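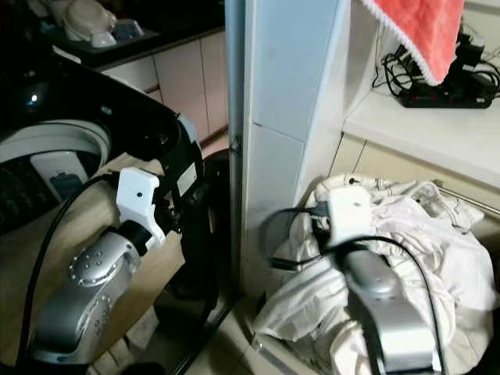
What does the Lokemel kit need from a home before it can be used for laundry?

The kit needs open floor next to the washer, a grounded outlet within reach of the power cable, and a hamper placed where one arm can reach into it. The washer itself is not modified.

4.2 Loading a top-opening washer

The Lokemel kit is sold as a pair of arms with matching grippers, cables, and a license for Gridix, the software that records and replays arm motion. Setup can be done by the buyer or ordered as a separate service from Eniritz. We paid for the service so that our results would reflect what an ordinary customer receives. The installer placed the arms, ran the joint calibration in Gridix, and left us with the default settings. We did not change them during the review.

The task was to move laundry from a hamper into a top-loading washer. Both arms were available, and the operator was free to choose which one did the lifting. An attempt was counted as complete when the item was fully inside the drum and the gripper had cleared the rim. Items left hanging over the edge were scored as partial, even when most of the cloth was inside. Over about eight weeks we logged 1354 attempts.

Large flat items gave the most trouble. A sheet or blanket tends to catch on the rim, and the part outside the machine can pull the rest back out when the gripper opens. The Lokemel manual suggests gripping such items near the middle, but in a full hamper the middle is hard to find. Our operators had better results by taking any corner, laying it over the rim, and then feeding the cloth in with short pushes. This takes longer than a single lift, and we would like to see it covered in the manual.

Cable routing also needs attention. The gripper cable is left with slack so that the wrist can turn, and the slack forms a loop outside the arm. Loose cloth can snag on it. Eniritz supplies clips for the lower part of the arm but none for the wrist. We raised this with the company, and its reply was that wrist clips would limit rotation.

Figure 4 shows the station with a beige cloth draped over the front edge of the washer and the second arm over the white laundry. The towel and power strip on the other side of the door frame were left in place, as we did not clear the room for the review. The same station was used for the grip tests in the next section.

Figure 4. Washer and hamper with the two arms of the Lokemel kit. The white gripper parts are mounted at the arm tips.

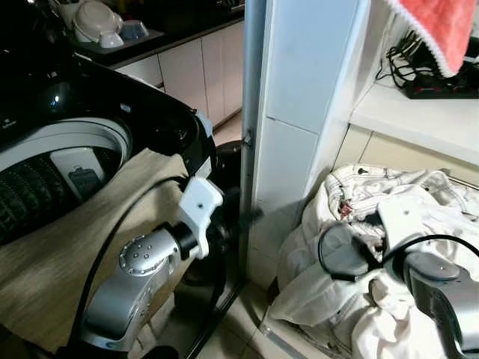
4.3 Grip on thin fabric

The grippers close with a fixed force unless the user edits the profile in Gridix. At the default value, thin cotton was held well when the fingers closed on a fold and poorly when they closed on a single layer. We repeated the test with the profile sold by Trịnh, a third-party supplier, and found fewer drops on single layers but more cases of two items being lifted together. For mixed loads we kept the default.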